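Hand Gripper Station, Lirnia Room – Inspection Checklist
Date: May 7, 2022
Checked by: Ifeoma Aliyu
Next check: Aba Arthur

1. Housing screws tight – OK. One was a quarter turn loose, tightened.
2. Finger travel, full open to full close – OK. Slight drag near closed, same as in January.
3. Cable strain relief – OK.
4. Battery contacts clean – OK after wiping.
5. Cycle test, 40 closes – passed, no missed closes.
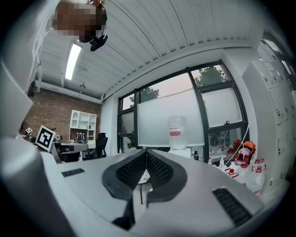

6. Finger pads – COMMENT. Press each pad at the corners and look for lifting. The black mesh on the inner faces has to sit flat, or small parts slip out sideways. Left pad lifts a little at the tip. Usable for now, replace within 2 weeks. Spares are in the Brilum box, bin 33.

7. Vents – OK. Brushed out both. Do not use compressed air, it pushes dust onto the board.

8. Marker board and cube – OK. Flat, clean, no scratches on the print. Wipe with a dry cloth only.

9. Work area – COMMENT. Keep drinks off the station desk. Chairs pushed in before a run.

10. Log sheet – FAIL. Last entry is run 122 and the Ayaaba runs after it are missing. Aba to fill in from the drive.

Station may be used. Item 10 to be closed before the next calibration.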